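Zoriana Hutsuliak was still in her race boots when she sat down on an upturned crate behind the Urnico Racing trailer, and she could not stop talking about Turn 3.

"It's the best corner I've ever driven," she said. "You come over the hill and the track just goes away from you. You have to turn before you can see anything. The first time I did it flat I yelled so loud they heard me in the pits without the radio!"

She had good reason to be loud. An hour earlier she had won the Sondell Trophy race from 15th on the grid, her first victory in the touring car series and the first for Urnico in three seasons. The winning margin was half a car length. Her engineer, Bohdan Nechyporuk, watched the last lap through his fingers.

"I saw maybe 30 percent of it," Nechyporuk said. "The rest I heard."

Hutsuliak came to cars late. She raced bicycles as a teenager, then karts, on a bumpy little track next to a grain elevator where the wind pushed you off line down the back straight. She says that place taught her most of what she knows about driving a loose car, and on Saturday the car was very loose. Qualifying was a mess - a brush with the wall on her out lap, then a red flag, then no time left to do anything about it.

"I was angry until dinner," she said. "Then Bohdan drew the whole first lap on a paper placemat, with arrows for where everybody was going to go. He got four of them right. The other ten cars did whatever they wanted, but I liked having the arrows."

The placemat is taped inside the trailer door now, gravy stain and all.

What she did with that first lap was wonderful to watch. She went outside at Turn 1, where the grip is supposed to be terrible, and picked off three cars. She got two more under braking for the hairpin. By lap eight she was sixth and closing on a pack that had been fighting since the green flag and had cooked its tires doing it.

"Everybody tells you to be patient, and I'm not a patient person, so I have to pretend," she said. "I sing. I'm not going to tell you which song. Bohdan knows because I left the radio open once."

Nechyporuk knows, and he wouldn't tell me either. 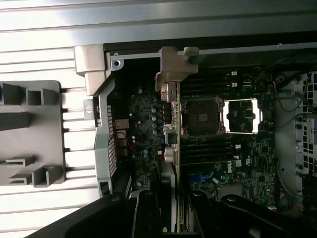 *Photo: Urnico Racing*

He is the quieter half of the partnership, though you only have to mention tire pressures to fix that. He spent years preparing rally cars before the team owner talked him into circuit racing, and he still packs for a race weekend as if he might be stranded in a forest. The spares list runs to several pages. The car weighs 2,470 pounds with Hutsuliak in it, and he can tell you where most of those pounds sit.

"On Thursday we had nothing," he said. "She came in from the first practice and said the rear felt like a shopping cart. So we softened the rear bar, and then it felt like a couch. We went back and forth until dark. The change that worked was tiny, one hole on the bar and a little less pressure in the right rear. I wrote it down twice in case I lost the first one."

Did he know it would be good over a long run?

"I hoped. She knew. She got out of the car and went to get a sandwich. When she isn't happy she stands next to me and looks at the tire."

The last five laps were a straight fight with the Darkon car, which had led since the start and was not going to make it easy. Hutsuliak tried the inside at the hairpin and had the door shut on her. She tried it again a lap later with the same result. With two laps to go she backed off slightly before Turn 3, took the blind entry a car's width higher than she had all afternoon, and came down the hill with so much speed that she was alongside before the braking zone. They ran side by side through the next three corners and didn't touch once.

"That was all respect," she said. "He gave me exactly enough room and no more, and I gave him the same back. I went to find him afterward and we just laughed at each other. I can't wait to do it again."

She'll get the chance soon. The series moves to the Hrynyshyn circuit in October for the final two rounds, and the win puts her third in points with an outside shot at second. Hrynyshyn is long and fast, with a main straight of more than 1,000 yards, and it has never been kind to the team. Nechyporuk made a face when I brought it up. Hutsuliak leaned forward on her crate.

"I love it there," she said. "We've been slow there, sure. But have you seen the last corner? It's banked, it goes on forever, and if you get it right you carry the speed all the way to the line. I got it right one time last year, in practice, and I still think about it in the shower."

Nechyporuk was already asking a mechanic about rear springs.

"See?" she said. "He loves it too."

Then somebody called her over for the team picture, and she went off across the paddock at a jog, boots unlaced, the trophy tucked under one arm.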